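Fesport striped accessory tray, small size
Reviewed by Nneka Yusuf
January 1, 2026

I bought this tray in August to get my hair things and bracelets out of a drawer. It is a shallow cardboard tray, open on top, with black-and-white diagonal stripes on the sides and a plain white bottom. It has no lid and no dividers. I have used it every day since it came, so this is a review of how it has held up and who it might suit.

It ships flat in an envelope. The corners fold up and lock with tabs. No glue is needed. One of my four tabs was cut a little short and kept popping out until I put a small piece of clear tape on it. The instructions are one drawing on a slip of paper, and the drawing shows the larger size, but the steps are the same.

The size is right for one layer of mixed items. Mine gets the leopard-print bow, the black headband, a couple of soft hair ties and the bracelets I wear most. The headband is the thing to check before you buy. It fits best on a diagonal, and then it works as a sort of divider, with hair things on the left and bracelets on the right. A wide, stiff headband would probably ride up over the rim.

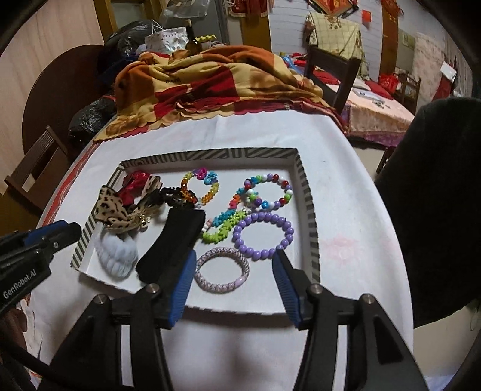
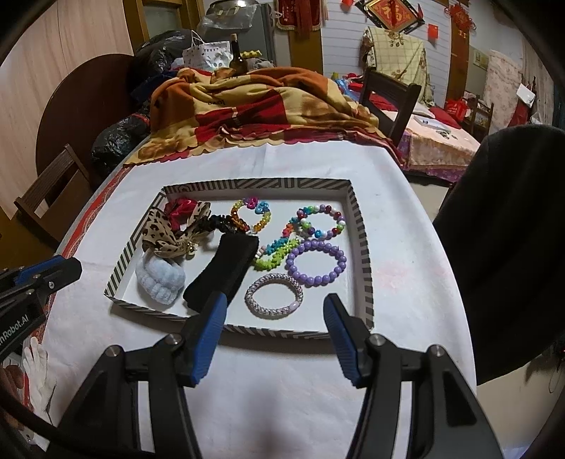 The white bottom is the feature I like most. My old tray was a dark wood one from Nadar and anything black disappeared in it. I used to feel around for hair ties with my fingers. Now I can pick out what I want at a glance, even early in the morning with only the hall light on.

The low sides are good and bad. Good, in that you can lift out a bracelet without moving everything else. Bad, in that things slide when you carry it. I knocked it with my elbow once and a bead bracelet went under the bed. If you have a cat, or a toddler, get something with a lid.

Wear after these months: the stripes have not faded or rubbed off. The top edge has gone soft at one corner, the one I pick it up by. The white bottom has a faint gray mark that did not come off with a dry cloth. I tried a barely damp cloth next and the paper surface roughened up a little, so I would not do that again. It is cardboard. Keep it out of the bathroom.

I also looked at the Ernus tray, which is clear plastic with six compartments. It is easier to wash, but the compartments are too small for a headband or a big bow, and it costs more than twice as much. For rings and earrings I would pick the Ernus. For bulky hair things I would stay with this one.

Fesport sells the same tray in solid pink and in a larger size. I have not tried either. The larger one is supposed to be the same height, so I would expect more sliding around in it.

Assembly: easy, apart from the short tab
Sturdiness: fair
Ease of finding things: very good
Cleaning: poor
Would I buy it again: yes, at this price, and I would order two so the bracelets could have their own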